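# Jasside Folding Table, 62-inch, White

The Jasside is a folding table. It folds in half, it has a handle, and it will hold up your end of the potluck. We have sold 2,348 of them, mostly to people who already own a worse one.

Emlyn Gethin drew the first version after a card table gave way under his mother-in-law's ham. The ham was saved. The card table went to the curb, and Emlyn went out to the garage and stayed there until May.

## What you get

- One table, 62 inches long when open
- Four legs with locking braces - the braces click, and if you don't hear the click, go back and do it again
- Rubber feet, plus two spares taped inside the carton
- A carry handle sized for a human hand
- One sheet of instructions, which you will not read

## The top

The top is plain white with no pattern. We did try a fake oak grain. Hema Pillai in our sample room called it "a photograph of a floor," and we went back to white. Coffee wipes off with a damp cloth. So does ballpoint, if you get to it the same day. Permanent marker is called that for a reason, and we will not be swapping out your top over it.

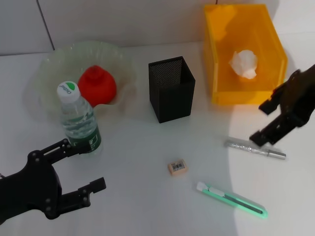
Please don't put a hot pan straight on the table. Use a trivet, a folded towel, or the phone book if you still have one. Scorch marks aren't covered by the warranty, and Sreekumar Shetty, who reads the warranty claims, has seen every version of "it was like that when it arrived."

## Setting it up

Lay it face down on something soft. Open it flat, swing out the legs, and push each brace until it locks. Then turn it over, preferably with a second person, though the second person tends to have opinions about where it should go. The whole job runs a minute or two. Folding it back up takes longer - people always try to close it with one leg still locked and then blame the hinge.

## Cleaning

Dish soap and warm water. No scouring pads, no bleach, nothing that comes with a warning about open windows. Dry the hinge side before you store it. Store it standing up, not flat under a pile of paint cans.

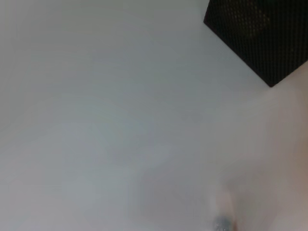 *Jasside top in white, smooth finish.*

## Parts and returns

Spare feet, braces and handles are sold through Cerport, our parts counter. Ask for part 909 if you need a brace. Part 15 is the handle, and Deepika Varma would like it known that she did not choose the numbering.

Unused tables can come back in the original carton. "Unused" means no frosting.

The older Dotus table is discontinued. Its legs do not fit the Jasside, and yes, people have tried.

Page updated 9/15/21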